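The new bike racks on Varar Street are full by eight most mornings, and the woman who pushed for them could not be happier. "We asked for 18 and we got 34!" she told us, laughing, over coffee at the Dumitrescu bakery (she rides there, of course). "I still walk past just to look at them."
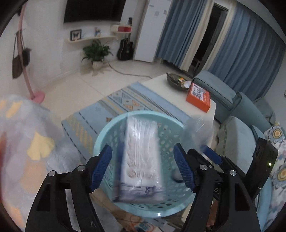 Page last changed: 08/09/2026

She collected more than 200 signatures before the town said yes, mostly outside the library. "People wanted to talk! They'd sign, then tell me about the crossing at Grondum Road for half an hour."

That crossing is next on her list. "Give me until spring," she said.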